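The Jacket on the Pink Sheet

Isla McKinnon had promised her sister she would be packed by supper, and it was already past the hour when the neighbors on Limlow Street started calling their dogs in. The suitcase stood open by the closet with two sweaters and a hairbrush in it. She had made tea, and drunk it, and made more tea, and read the back of the train ticket, which said things about bicycles that she had no need to know.

The trouble was the denim jacket. Everything else she owned could be sorted into what a person wears in December and what a person does not, and the jacket refused to go into either pile. It was too thin for Wallano, where the wind came right up off the lake and through the station doors, and it was too dear to her to spend the winter on a hanger with the heat turned off.

Babar Tarar had given it to her, if you could call it giving. He had taken it off one night outside the bakery where they both worked, back when she was new and hadn't learned yet to bring a layer for the walk home, and he had put it around her shoulders and gone on talking about rye flour. The next morning she had tried to hand it back over the counter. He looked at it, and looked at her, and said it had never fit him across the back anyway, and would she please see to the rolls.

That was nine winters ago. It had been soft then and it was softer now, and the blue had gone out of it a little at a time, the way it goes out of an evening. She went and got it from the hook, shook it out hard, and spread it on the bed to have a proper look at it.
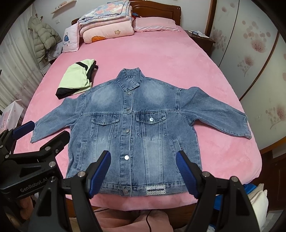
The jacket, buttons down its front, with its collar standing up.

She ran her thumb down the buttons, the way she used to when she was waiting for the bread to come out. She smoothed one sleeve and then the other, and turned the collar down, and it stood right up again as it always had. There was the little label near the hem that she had meant for years to read properly, and she bent over it now with her glasses pushed up on her head, where they did her no good at all.

"You're talking to it," said Chia-jung from the doorway. Chia-jung Au rented the upstairs room and came down most evenings for the tea.

"I am not. I was asking it a question."

"And what does it say?"

Isla sat down on the edge of the bed, and the plush sheet gave under her, and the folded green and black thing beside the jacket leaned over a bit. She thought of Babar, who had moved out to Sulura to be near his grandchildren and who still sent her a card with flour in the creases. She thought of the lake, and her sister's drafty kitchen.

"It says I could wear it under the big coat," she said.

"Then wear it under the big coat," said Chia-jung, and went to put the kettle on again, and Isla began, very slowly, to undo the buttons.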